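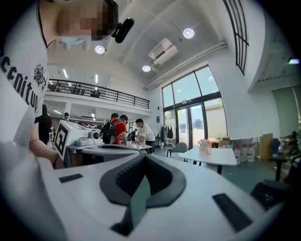 The man from Iltari wanted 940 pounds to find water under my mother's field, and he wanted 200 of it before he got out of the van. I had met his sort before, selling her double glazing and a chair that tipped you out. He came round the side of the house in a white T-shirt with a light blue mask over his mouth, and my mother, who trusts anything that looks like a hospital, put the kettle on.

"Souad Helmy," she said, shaking his hand. "And that's my son. He doesn't believe in you."

"I don't believe in the sticks," I said.

"Rods," he said.

The old well had been failing since the spring. By August you could let the bucket down and hear it knock on stone. The council had sent a leaflet. El Idrissi at the bottom of the lane had drilled two holes and got dust from both, and he was a careful man who'd paid for a survey from Zelton with maps in it.

"And did the maps help him?" said my mother.

"No."

"Well, then."

I said that one thing not working didn't make the other thing work. She gave the man a biscuit.

He walked the field for an hour. I walked behind him, because I wanted to see his wrists. They always do it with the wrists. Twice the rods swung together and twice I said, "Slope," and he said, "Could be," and wrote something in a little book. By the far wall they crossed again and he stopped.

"There," he said. "Deep, mind."

"How deep?"

"197 feet."

"Not 200?"

"You can drill to 200 if you like."

I told him most of the valley had water under it if you went far enough, that a man could throw his hat and be right. He nodded as if I'd mentioned the weather. Then he pushed a peg into the ground with his heel and went in to be paid.

My mother counted it out on the table from the Prukus tin, all in twenties. I asked if he gave it back when the hole was dry.

"It's never come up," he said.

"Because it's never dry, or because they never ask?"

He folded the notes and thanked her for the tea.

After he'd gone I went back up to the wall with his peg in my pocket. I had pulled it out on the way down, I'm not sure why. It took me a while to find the hole it had left. The driller was coming at eight. I knelt there with the light going, then put the peg back, a foot or so to the left, and pressed it in.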